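# Looking after a work table

Notes from the Brorna tool shed newsletter, Apr 26, 2020

Most jobs in the house end up on a table sooner or later, and most tables aren't ready for it. The kitchen one has crumbs in the join, the garage one has a dried lump of filler where you want to put a hinge. What follows is how I keep mine usable. It applies to a bench in a shed as much as to the table you eat off.
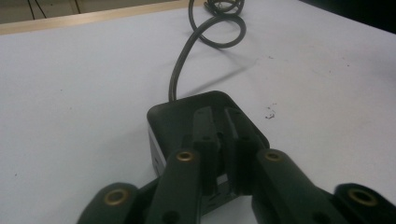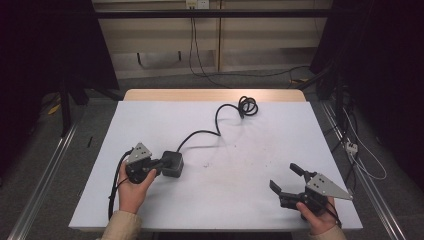
## Cover the top

A loose board on top of the table saves the surface underneath. White is the best colour for small work, as dropped screws and bits of wire show up on it straight away. An offcut of painted hardboard will do, or an old shelf. Mine is a Finurska wardrobe back that I cut down with a hand saw.

- Sand the cut edges with 120 grit, then 180, or they will catch your sleeves.
- Put a strip of rubber matting under each end. Shelf liner works and can be cut with scissors.
- If the board rocks, find the low corner and stick a bit of card under it. Don't keep adding card to the other corners.
- Turn it over when one side gets too marked.

A board left leaning against a radiator will bow. Store it flat under a bed or on top of a cupboard.

## Cleaning painted boards

Washing-up liquid and warm water shift most things. Wring the cloth out well and keep it away from the raw edges, which swell. For pencil use an ordinary rubber. For biro and felt tip try a dab of surgical spirit on cotton wool, in a corner first. It can dull the shine on some paints.

Glue depends on the glue. PVA peels off when dry if the paint is glossy. Superglue I leave until it is hard and take off with a razor scraper held low. Epoxy generally stays where it is.

Cream cleaner scratches. Once the shine has gone the board picks up dirt much faster, and then you are repainting it.

## Cables on the table

Extension leads and chargers are the main thing that gets knocked off a bench. Run them away from you, over the far side, and leave enough slack that you can move the tool about without dragging everything else with it. A bulldog clip on the far edge of the board holds a thin lead well enough.

Don't wind a lead tightly round your hand and elbow. It puts a twist in it that never comes out. Make loops the size of a dinner plate, turning the lead a little between finger and thumb as you go, and tie it with a bit of hook-and-loop tape. Leads on a drum should be fully unwound before you run a heater or anything else heavy from them, as the coil gets hot.

Look at the plug end every October when the clocks change. If you can see coloured wires where the outer sleeve goes in, the cord grip has let go and the plug wants refitting.

## Light

One lamp from the left if you are right-handed, from the right if you aren't. If you can manage 2 lamps, put them either side and the shadows mostly cancel out. I use an old Gutach desk lamp with a bulb rated to last 2,000 hours. It has outlived the spring in the arm, so the arm is now held up with string.

## Height

Standing work wants a higher surface than sitting work. For planing and sawing, go by the crease of your wrist with your arm hanging down. For fiddly things you want it higher, nearer the elbow. A kitchen table is too low for either if you are tall. Damir Stoyanova, who wrote this column before me, had his on bed risers, which cost very little and come off again for dinner.

## Wooden edges and tops

The part of the table that sticks out beyond the board still takes the wear. Wipe it dry after any wet job. For an oiled top, a thin coat of oil twice a year, left ten minutes and rubbed off with an old T-shirt. Lay the oily T-shirt out flat outdoors to dry before you bin it, as screwed-up oily rags can catch fire on their own.

For dents, lay a damp cloth over the spot and press with a hot iron for a few seconds, then look. Repeat if it is coming up. This works on bare or oiled wood. On varnish it leaves a white bloom. Deep scratches I fill with a wax stick from Dimitriou, the ironmonger's, one shade darker than the wood.

The small tin of wax polish is 65 ml and does a whole table with some left over. Press the lid on properly or it goes hard.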